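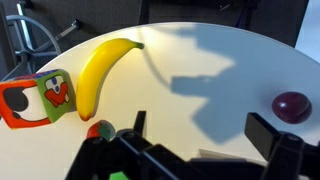
A toy banana and a soft foam cube on a round white table.

Sarmiento toy library opens its doors for the summer

06/07/2023

Families in Sarmiento have a new place to borrow toys! The Flistholm Toy Library opened this morning in the old shoe store next to the post office, and by lunchtime 60 households had signed up for a card.

It works a lot like borrowing books. Each family can take home four toys at a time and keep them for three weeks, with no charge at all for kids under eight. The shelves hold 188 toys so far, from puzzles and pretend food to a wonderful big marble run (already spoken for, with a waiting list).

"My son picked a drum, so wish us luck," said Mylene Macaraeg, who walked over with her two children. "We live in a small apartment and they get bored of things so fast. This is perfect for us."

Organizer Jennylyn Barredo is hoping to add board games for older kids by October, and she would love donations of clean, complete sets. They can be dropped off at the front desk whenever the library is open, or at the Sornis Street laundromat.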